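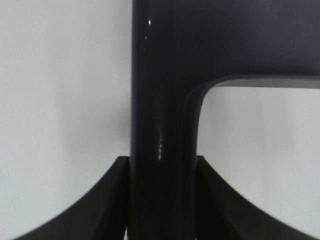

Dark blue finish with a rounded inside corner

Projects > Repair and Reuse > Osano Lending Shed > Progress reports

Print this page | E-mail this page

Osano Lending Shed: October progress report

Prepared for the Alitz Fund by Mavis Bellamy

We've had a cracking few months! When I last wrote, the shed had a leaking roof and a catalogue kept in two exercise books that didn't agree with each other. The roof is done, the catalogue is on the computer, and people are borrowing things at a rate I never dared put in the application.

Loans since the grant began stand at 3211, against a target of 2540. Carpet cleaners are still the runaway favourite, with wallpaper strippers close behind (half of Vergara Road seems to be decorating). Sewing machines were slow until we moved them next to the door - now there's a waiting list for both of the good ones.

The repair evenings began in August. We run them from 6.30pm in the back half of the shed and they fill up quickly. Lamps and toasters are the usual visitors, but we've also had an accordion, which went home playing all but three of its notes. Its owner was delighted anyway and has booked in again.

Spending is close to plan. The roof came in a little over, and we covered that by buying second-hand shelving from Binari when they cleared their old stockroom. Insurance went up at renewal and I'd like to talk to you about that before the next payment, as I don't think we can absorb it twice.

Two things are behind. The Saturday van round hasn't started, as we are still waiting on the permit for the lay-by, and the late-return reminders go out by hand, which eats up most of a morning. I have a quote for a text message service and will send it on separately.

Next up is the winter stock: heaters, dehumidifiers and a second set of draught-proofing tools. I'm also hoping to open one extra evening a month - the demand is certainly there.

Recent items
Borrowing terms and deposits
Repair evenings: what to bring
Summer progress report
Alitz Fund: small grants, round 2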